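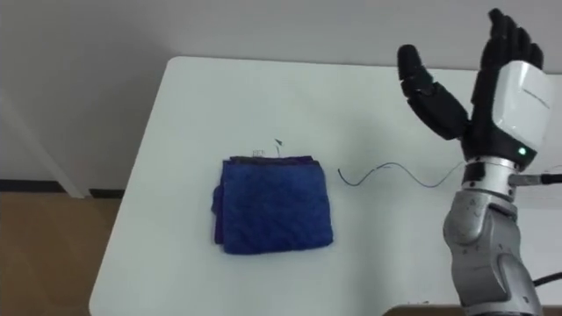 Blue towel, folded, on the white table.

So the Perseids! I've been going on about them since the start of August and I finally got a proper night of it, after two evenings of solid cloud and one where I fell asleep on the sofa with my boots on.

I drove out to the car park above Ridari, which sits at 700 feet and has a nice low wall to the north-east, so you can put your back against it or face it, depending on how cold the wind is. Got there at half past eleven. There was one other car, a couple with a flask, and we nodded at each other and then ignored each other completely for three hours, as you do.

First twenty minutes, nothing. I'd forgotten how long your eyes take, and I'd also looked at my phone twice, which sets you right back to the beginning. Then two in quick succession, low down towards Cassiopeia, and then a really bright one that went straight overhead and left a trail hanging there for a second or two. I said something quite rude out loud. The couple with the flask laughed.

I did try the camera. I've got the old Jeken tripod with the dodgy middle leg, and I set it going on 15-second exposures and left it to get on with things. I came home with 1,496 pictures, and so far I've been through 60 of them and found one meteor, four planes and an awful lot of satellites. The meteor is a tiny scratch in the corner. I'm very fond of it.

A few things for next year, mostly for me. Take a reclining chair, my neck is still complaining. Take a second hat. Dew gets on everything after one in the morning, so the spare lens cloth needs to be in my pocket and not in the boot under the shopping bags. Also the Kołodziej chart I printed is far too small to read by red torch, so I need to blow it up to A3.

The moon came up a bit before two, very orange and lopsided, and that washed out most of the faint ones. I stayed for another half hour anyway (I'd brought a pork pie) and got three more.

I'm hoping to go up to Prulavier for the Orionids in October, if the forecast plays along. It's at 1,000 feet and properly dark on the south side, though the track is murder on the exhaust.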